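4. Setting up depot charging

This section covers the first connection of a Husorport charging cabinet to a battery-electric truck or van, and the entry of a charging schedule. It applies to cabinets with one or two outlets. Mounting and mains wiring are covered in section 3 and must be signed off before you start.

CAUTION: Do not open the lower door of the cabinet. The parts behind it stay live when the front switch is off.

4.1 First power-up

1. Check that the emergency stop on the side of the cabinet is released. Turn the red knob clockwise until it springs out.
2. Set the front switch to I. The display shows the Bemden logo, then the software version.
3. Wait for the status lamp to change from amber to steady green. This can take up to 100 seconds.
4. Enter the installer code printed on the inside of the upper door and press OK.
5. Select the number of outlets fitted.

Note: If the display shows fault 31, the earth connection has not been detected. Switch off and call the electrician who did the wiring. Do not try to clear the fault from the menu.

4.2 Connecting the vehicle

1. Park with the charging inlet within reach of the cable. The cable must not be under tension or lie across a traffic lane.
2. Apply the parking brake and switch off the drive system.
3. Remove the cap from the plug and check the pins for dirt or damage.
4. Push the plug fully into the inlet. The lock engages with a click.
5. Hold the driver card against the reader. Charging starts when the lamp turns blue.

CAUTION: Never use an extension lead or an adaptor between the cabinet and the vehicle.

4.3 Entering a schedule

A schedule delays charging until the cheaper night tariff begins. It is stored in the cabinet and is kept during a power cut.

1. From the main menu, select Charging, then Schedule.
2. Choose the outlet.
3. Enter the start time and the time by which the vehicle must be ready.
4. Enter the minimum charge level at departure.
5. Press Save. A clock symbol appears beside the outlet number.

Note: A vehicle connected after the start time begins charging at once.
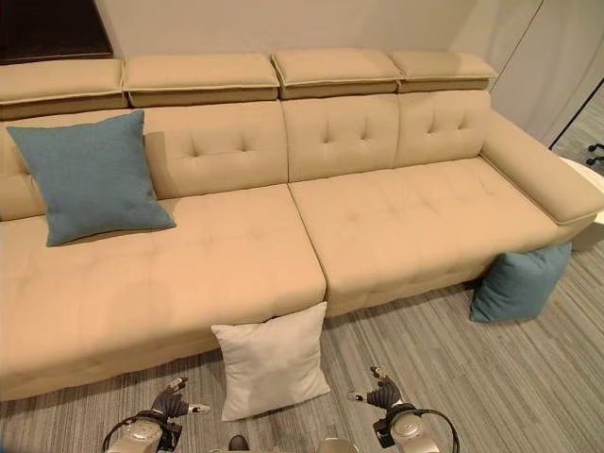 Fig. 4-2. Sofa with headrests and tufted back cushions.

4.4 Linking to Fleury

Fleury is the fleet software supplied with the cabinet. To link the two, open Network in the main menu, select Flulov gateway and enter port 924. The cabinet restarts and appears in the Fleury vehicle list under its serial number. Schedules entered in Fleury replace those entered at the display.

For cable care and lamp codes, see section 5.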